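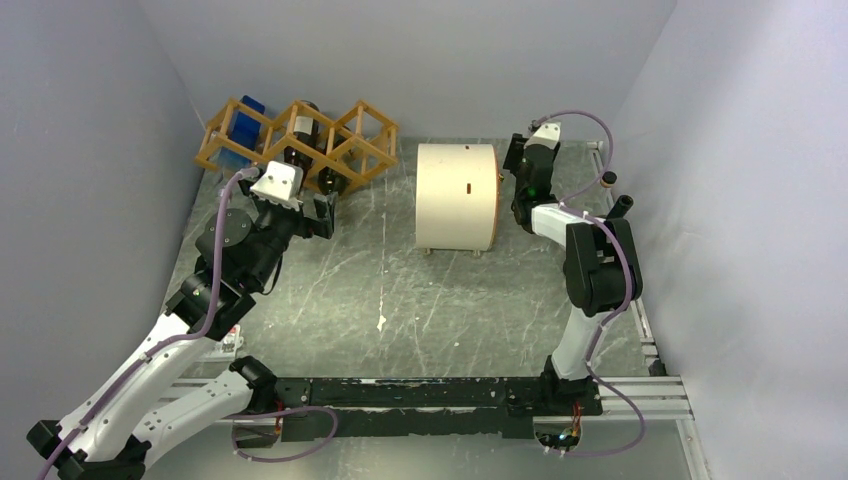

Kitchen > Storage > Wine racks

Print this page | E-mail this page

Do you need a wine rack at all?

Most of the advice on keeping wine at home is written for people with cellars. I don't have one, and I doubt many readers do. What we have is a counter, and somebody who wants to put a rack on it.

Start with what you drink. If a bottle is gone within the week, it won't care whether it stood up or lay down. Corked bottles you plan to keep for months should lie flat. Screw caps can stand in a cupboard, whatever the shop told you.

I'm wary of folding racks too. They take up little room when closed, but open one fully and set it against a wall before you load it. Fill the low openings first, and lift each bottle a little as it comes out — dragging it pulls the slats along.
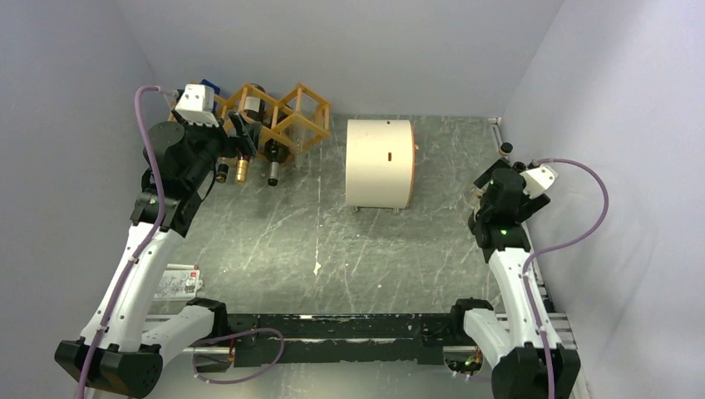 Wooden zigzag rack in the back corner, necks forward, right end still empty.

Skip the polishing oils. A damp cloth is enough.

Comments (3)

Kulsoom Durrani: Mine cost 300 and holds vinegar.

tavel17: Not convinced about screw caps. I lay everything down.

Flellarside: What about a warm kitchen? Ours sits by the stove and I've had two bottles spoil since March.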